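# Chapter 9. Secondary Packaging and Declared Quantity
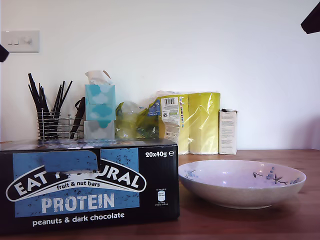
**Section 9.1 | Retail Cartons**

A carton sold or displayed as a unit must state what it holds. The usual form for portioned food is a multiplier followed by the net weight of one portion. The marking 20x40g on a carton of protein bars declares 20 bars of 40 g each, for a total net weight of 800 g. The weight of the wrappers and the board is excluded.

The symbol ℮ after the quantity indicates that the goods were packed under the average system used in Europe. Under this system, single portions may fall below the declared weight within a set tolerance, but the mean of the batch may not.

Product type (*fruit & nut bars*) and variety (*peanuts & dark chocolate*) are set apart from the quantity. Tape applied over a front panel can hide part of the brand name and still leave these statements legible. Placement of tape is covered in Section 9.2.

**Terms used in this chapter**

- *Net weight:* weight of the contents only
- *Tare:* weight of all packaging
- *Gross weight:* net weight plus tare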